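Print | E-mail
Reading time: 2 minutes

Sleeping over the wheels

The Orisen bed kit slides into the back of most small vans and weighs less than the old one. In July I drove 2,000 kilometres with it, and the mattress by Lã stayed flat each night. Only the left hinge made noise on bad roads.

Assembly took me 90 seconds after some practice. The price is 698 euros, curtains not included. 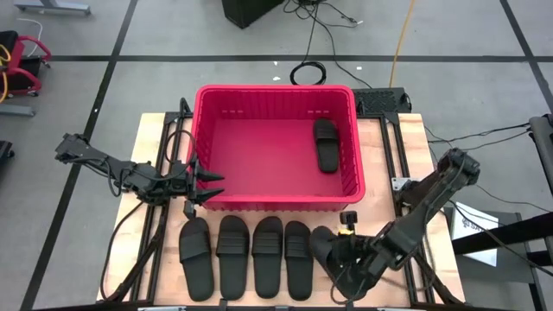 Words: Aldo Santoro | 13 October 2021

For tall people there is an extension board, which must be ordered together with the kit.

Comments (2)

vanpeter: Does it fit with a swivel seat?

Marga_T: Mine has the same noise in the hinge. A bit of wax helped.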